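Prornia collects home tasks for robots with hand-held grippers

Melteo, July 2026 – The company Prornia has started to record everyday household tasks with hand-held grippers, so that robot arms can later learn from them. The project has the name Plalent and it uses ordinary rooms in place of a laboratory.

The method is simple. A person takes one gripper in each hand and does the task with its fingers. A camera on the tool records everything from close by, and the recordings are then used for training. Until now the collection has 802 recordings from 41 homes. Prornia wants to reach 2000 before the end of the project. 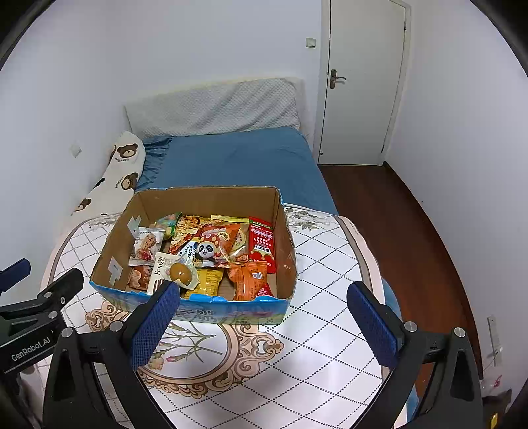 Packaged food is one of the most difficult groups of objects, according to the company. A bag changes its shape when the fingers close on it, and a clear wrapper reflects the light. When many packets lie together in one box, the person must first choose which one can be taken without pulling out the others. The company believes that a robot can learn this choice better from people than from written rules.

The first recordings were made in February with a robot arm moved by remote control. This way was slower, and the people needed almost 40 minutes of practice before they could pick up a soft bag. With the hand-held tools most of them can begin after a short explanation. 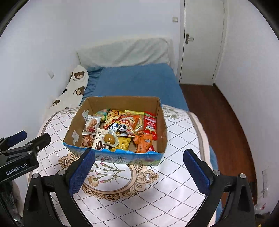 A box of snacks on a round table, with a hand-held gripper in front.

Borbély, a small firm that makes gripper fingers, will test the first trained model on its own robot arm. It has asked for more recordings with thin and slippery packaging. Prornia is also looking for more homes in Melteo, especially ones with small kitchens. People who take part can choose which room is used, and the recordings of one home usually take a single afternoon.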